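Speaker notes: Gathering examples for the assembly learner
Marlina Manurung
2022-06-09
Slot is short. Speak slowly. Water before slide 1.

Slide 1. Title

Good morning, and thank you for staying until the last session. My name is Marlina Manurung and I work on the Trarkano project. I will talk about how we collect the examples our robot learns from. I will say very little about the network itself. My colleague will answer those questions in the break, he is better at it than I am.

(Do not read the title aloud. They can read it.)

Slide 2. What we wanted

We want an arm to pick up a long, thin part and bring it to another part, for many shapes and many starting places. We do not want to write a program for every shape. So we show the arm how a person would do it, many times, and it learns from these.

One such showing I will call an episode. Please remember this word, I use it on every slide. An episode begins when the parts are placed and ends when the operator presses the pedal.

Slide 3. Why simulation first

We began in April with the real arm. After one month we had 171 episodes and two very tired people. Most of the time went to putting the parts back. When you pick up a metal bar and lay it down again, the showing itself is short, but then you walk over, you put everything in a new position, you check, you walk back.

In simulation the reset is one key. The program Wuisan, which we wrote ourselves, throws the parts on the floor in a new arrangement and the operator can start at once. With the same two people we now have 2043 episodes.

(Pause here. Somebody usually asks about physics. Say: slide 7.)

Slide 4. How the room is made

The room is simple on purpose. Gray walls, a pale floor, the arm on its base. Then come the parts: wooden boards, small blocks, metal bars. The learner needs only a few of them in each episode. The others lie there so that it must learn to choose. 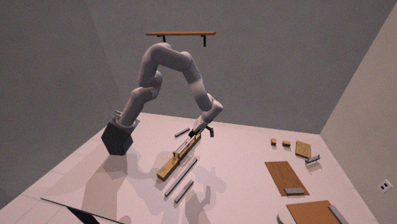
For the operator the difficult moment is just before closing the fingers. On a thin part a small error in the angle is enough, and the part turns away when it is touched. Our first operators closed too early. We asked them to stop above the part, look from the second view, and only then go down. This stop is now in almost every episode, and the learner has copied it. It also stops. Some visitors think the program is hanging. It is waiting, as its teachers did.

I want to stay one minute with this, because for me it is the most important lesson of the year. The learner takes everything from the operator, also the habits you did not plan. One of our operators always came from the left. For some weeks the arm also always came from the left, even when there was a board in the way.

Slide 5. What we change between episodes

Position and angle of every part. Color tone of the wood. Direction and softness of the light, so the shadow of the arm falls in different places. At the beginning we kept the light fixed, and then the learner was confused by its own shadow as soon as we moved a lamp. Now the shadows are different from one episode to the next and this problem is much smaller.

What we do not change: the size of the arm, the height of the base, the walls. I would like to change the walls also, but it is not done yet.

(If time is short, skip to slide 6.)

Slide 6. What we throw away

We removed 377 episodes. The reasons were not equal. Most were removed for long waiting at the start, when the operator was reading a message or talking. Others were removed because the part was pushed and never lifted. Some of you will say, keep the failures, they are also information. I agree in part. We keep a failure when the operator corrects it in the same episode. When the operator gives up, we remove it.

The checking is done in Famo, our small viewer. It plays an episode at high speed and you press keep or drop. Please, if you build such a tool, add an undo key on the first day. We added it very late and I still feel sorry for some good episodes.

Slide 7. Physics, and the honest part

The simulated bar is too well behaved. It does not bend, and its surface is the same everywhere. When we moved the learner to the real arm, it reached the part well and then gripped with too little force. We mixed the April episodes back in, with higher weight, and the grip improved. I do not have a nice curve for this today. The tests are still running and I prefer not to show half of a result.

(Do not promise a date for the results.)

Slide 8. Advice for people who start now

Write down the rules for the operators before the first episode, and write the date when you change a rule. We have a group of episodes where I cannot say which rule was used.

Change the operator often. One hour is enough for one person, after this the movements become lazy.

Save more than you need. We did not save the pedal time separately, and later we wanted it very much.

Look at your episodes with your own eyes. The numbers told me everything was good in the same week when the arm learned to come only from the left.

Slide 9. Thanks

Thank the Clorex workshop for the use of the real arm, and the operators for their patience. Leave this slide on the screen during questions.

Likely questions:
How long is one episode? Depends on the part. Offer to show the list after the talk.
Will the data be public? We want this, permission is not finished.
Why a pedal? Both hands are busy with the controllers.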